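Sorting the Disc Shelf
Notes for Lina Yammine, library room, 2024-09-24

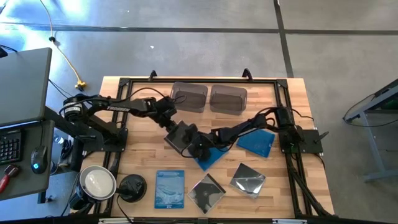

Opening (take your time, let people find a chair)

Good evening, everybody, and thank you for coming out on a weeknight! I want to start with a confession. I own 403 discs, and until April they lived in a heap behind the sofa, music on top of movies on top of my sister's wedding.

Why I start with the cases

Tip everything out on a table first, a handful at a time. You want the cases lying flat with a bit of space between them, the blue ones and the clear ones all mixed up, and a couple of empty bins at the back within reach. I like see-through bins (mine are smoky gray) so I can peek in without lifting anything.

Blue cases go in one bin, clear jewel cases in the other. Don't read the covers yet! I lost a whole Sunday to reading covers.

PAUSE. Ask who still has a player at home. Wait for hands.

Checking each one

Tilt the case toward the lamp. Cracks in the lid show up when the light slides over them, and so does old sticker glue. Open it and make sure the disc inside is the one you expected. I found 17 that weren't, and one case with a bus ticket in it.

Labels and shelves

Pass around the Femberg labels. Mention that the Kikum sleeves are thinner, which matters if your shelf is as short as mine.

Then questions, and please remind them about the swap box by the door.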